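Wrist camera: keep the small one or move to the Oltinell?

Forum > Grippers and end effectors > Page 1 of 1

hirnel_bench
We run a two-finger gripper, plain black metal fingers with a slot cut in the lower half of each. No pads. The job is soft goods and cordage, so jeans, towels, rope, webbing. The camera is a small one at the wrist, looking down past the fingers. I have an Oltinell on loan until the end of May and have to decide whether to buy it. It is bigger and sits 92 mm farther back from the fingertips.

The Oltinell gives me more of the table. The small one gives me more texture. Has anybody run both on fabric?

kestrel44
What resolution are you feeding the controller? If you downscale before the policy sees it, the texture argument goes away.

hirnel_bench
We crop, no downscale. Controller is a Bomotetti. It handles both cameras without dropping anything.

I pulled one from the rope-over-denim set on the small camera so you can judge for yourselves.
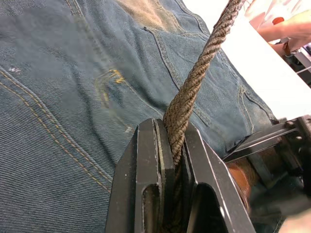 Small wrist camera, bare metal fingers, twisted rope over jeans.

The twill shows up fine at that distance, and so do the plies in the rope. What I don't like is how strong the light gets on the white table in the upper right corner. I have exposure on auto.

Édgar Cusi
Lock the exposure. Auto will chase the white table every time the arm moves off the cloth, and your denim will go dark and come back. I'd set it on the cloth and let the table blow out. You don't need the table.

tamarack
I disagree with that for this task. He does need the table, at least the edge of it, if the arm is supposed to find where the jeans stop. Put a gray mat down and leave the exposure alone.

Édgar Cusi
A mat moves. We tried one and spent a morning finding out why half the runs had a fold under the cloth. It was the mat. Fixed exposure is one line in a config file.

tamarack
Tape the mat.

kestrel44
Back to the fingers. Bare metal on rope, does it hold? I see the rope is pinched right between the inner faces but I can't tell anything about force from a picture.

hirnel_bench
Mostly holds. I did 564 picks on rope with the bare fingers and 92 of those slipped on the lift. Nearly all the slips were on the thin cord. With the thick rope I can run low force and not think about it.

The fingers have some scratches and wear, you can see it where the edges catch the light. I don't know if that helps or hurts.

Ulises Huamán
We went through the same thing. Three finger sets on the same arm: bare metal, silicone pads, and the Bùi fingers with the ribbed insert. For rope, the Bùi set was best. For denim, there was no real difference between the Bùi and the bare metal as long as you come in at a fold or a seam. The silicone was the worst on denim. It grabs the cloth before the fingers have closed and pushes up a wrinkle, and then you are holding the wrinkle and nothing else.

The silicone also started peeling at 1059 cycles. We glued it back and it came off again the next day, so we stopped.

kestrel44
Which silicone? There is a big difference between the molded pads and the sheet stuff.

Ulises Huamán
Sheet, cut by hand, 2 mm. I'll give you that, molded might last. I haven't bought any.

pjoslin
I'm going to go the other way on the camera question. I ran a small wrist camera for a year and the problem was never texture. It was that the fingers take up the lower middle of the view and whatever you are gripping goes down in between them. Once the rope is in the gap you can't see the free end. Moving the camera back fixes some of that. Buy the Oltinell.

hirnel_bench
That is a fair point. On the small camera I lose the rope below the fingertips completely.

On the other hand the Oltinell hangs off the bracket far enough that I have hit the fixture with it twice. I had to change the approach angle on every low pick.

Édgar Cusi
Then add a second fixed camera off to the side and keep the small one where it is. Cheaper than the Oltinell and nothing to hit.

pjoslin
Two cameras means two calibrations. Every time somebody bumps the side one, you do it over.

Édgar Cusi
Bolt it to the table frame. Ours has been in place since we moved into the room.

tamarack
Does the Bomotetti take a second stream at full rate? The older firmware would not.

hirnel_bench
I think so. I'm on build 2036. The notes say two streams but I have only ever had one plugged in at a time. I'll try it with the Oltinell clamped to the side post while I still have it, and the small one on the wrist. That should answer both questions.

Ulises Huamán
Post the slip numbers if you switch to the ribbed fingers too. Change one thing at a time, though, or you won't know which one did it.

hirnel_bench
Cameras first, then fingers. Exposure gets locked before either one. I'll leave the mat for later.

tamarack
Suit yourself. Tape it down when you get there.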